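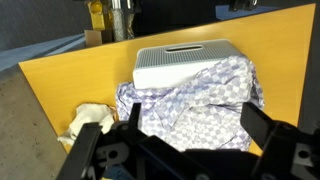

A tissue box and a checked cloth on the yellow table.

Come and join our home sewing study in Stallinport!

We're looking for people who mend, patch or alter clothes at home, and we'd love to hear from complete beginners as well as those of you who have been darning socks for decades. If you've ever sewn on a button and felt quietly pleased with yourself for the rest of the day, you count.

The Boment mending project wants to find out how people learn to repair the things they wear. Was it a grandparent, a school lesson, a library book, a video paused every few seconds? We sent a short postal survey to 3,018 homes in Stallinport and Grella last year, and the replies were wonderful (one came with a sample of invisible darning pinned to it, which we still can't find the edges of). Now we want to talk to people properly.

What you'd be doing

You'd come to 2 sessions at our rooms on Lepik Street, each lasting an afternoon. In the first you'll chat with Yuzhen Dai about how you got started and what you like or loathe mending. In the second you'll bring a garment that needs repair and work on it while we talk. Zips are welcome, though Shufen Du would like it known that she is no help with them!

Between the sessions we ask you to keep a mending diary for 3 weeks. A few lines whenever you pick up a needle is plenty, and blank weeks are fine too.

Who can take part

Anyone aged 18 or over living in Stallinport or Grella. We have places for 200 people. You don't need your own machine, and thread, needles and scissors are provided. There is step-free access and we can pay bus fares.

How to sign up

Ring or write to Shufen Du at the Boment office by Tuesday, September 25, 2018, telling us which afternoons suit you and what you most often mend. Sessions run through November. Tea and biscuits at all of them.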